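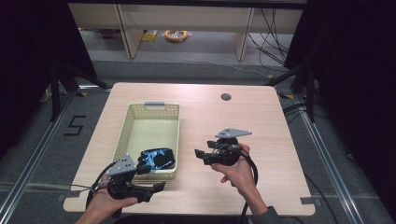 How many demos does the policy need before it stops missing the rim? More than 52, going by today's runs on Valano.

Trained on 52 it got the pick right 4 times in 81. Berwyn Wynne wants 2,000 before we compare against the Mathias baseline. I'd settle for fewer - the curve should show it sooner.

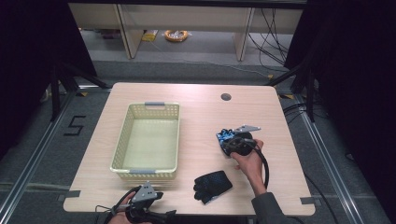 Soft items are where the labels disagree most. I mark the end of an episode at release, Berwyn marks it at rest. With a knit glove lying flat on the table beside an empty basket, the start state at least is easy to agree on. Relabel tomorrow, then send the split to Ristville.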